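Gripper lets go of smooth objects after a while, what am I missing?

Asked by Rania Karam, Lotville

Hi all, and thank you in advance for reading, I know this is a long one! We have a Gonex gripper with the ribbed pads, and since September it has been losing its hold on anything smooth. It closes fine, lifts fine, and then a few seconds later the thing slides down and drops. I have cleaned the pads and tightened every screw I could find. The log in Govgate shows no fault at all. Is it the pads, or should I be worried about the drive?

3 answers

Clyde Bellamy
Oh, I feel for you, we chased this same thing for weeks. Check the hold setting before you buy anything. Ours had gone back to 38 after an update when it should have been 100, so it would close hard and then relax. And please keep your fingers out from between the pads while you test, I got a good pinch that way. If the setting looks right, then I'd try new pads. Ours were worn out by 1000 grips or so. I'm adding two pictures of a mouse test, which makes a nice cheap check.

veres_fan
Mine did that. New pads fixed it.

Rania Karam
It was the setting, Clyde! Thank you so much, you saved me from ordering parts (and my poor coffee cups).

Pictures from Clyde's answer: 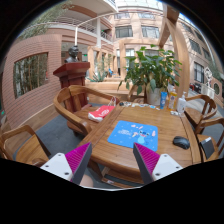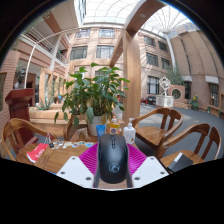 First picture: fingers open, mouse on the table. Second: mouse held between the pads.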